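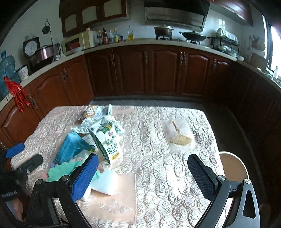 Last updated: 2018-03-11

By Nikolaidis, Statehouse Desk
Reading time: 2 minutes

A bill that would let small home kitchens sell more of what they bake, can and pickle cleared the state Senate this week after a long and mostly friendly debate, and it now goes back to the House, where members will have to sign off on a handful of changes before it can reach the governor's desk.

Under the current law, anyone who makes food at home for sale has to stop once they have taken in $2,000 in a calendar year, a limit that plenty of folks in Kitum County say they run into well before the summer markets have even gotten going. The bill would do away with that cap for baked goods, jams and dried herbs, and would set up a simple one-page registration for people selling pickles and other canned vegetables.

Senators spent the better part of an afternoon on the question of labels. The version that came over from the House in February asked only for the seller's name and a list of ingredients, and several members from the rural districts would have been happy to leave it right there. In the end the Senate added a line on common allergens (nuts, milk, eggs and so on) and a short statement that the food was made in a kitchen the state does not inspect. It also kept a ban on selling anything with meat in it, which drew some good-natured grumbling from those who had hoped to see tamales and meat pies included.

The changes passed easily. A proposal to charge sellers a yearly fee did not, failing by 4 votes after supporters of the bill argued that even a modest charge would scare off the very people it was written to help, many of them retirees and parents at home with little ones.

Interest in the measure has been strong around here. Nearly 430 people signed a petition in favor of it at the Davell winter market, and the county health office says it already has 177 home sellers on its books, with more calling every week to ask what the new rules might mean for them. The office is asking callers to be patient, and it reminds everyone that the old limit stays in place for now.

The House is expected to take up the Senate's changes before the spring recess. If it agrees to them and the governor signs, the new rules would start on the first of July, in good time for the berry season and the Millix street fair.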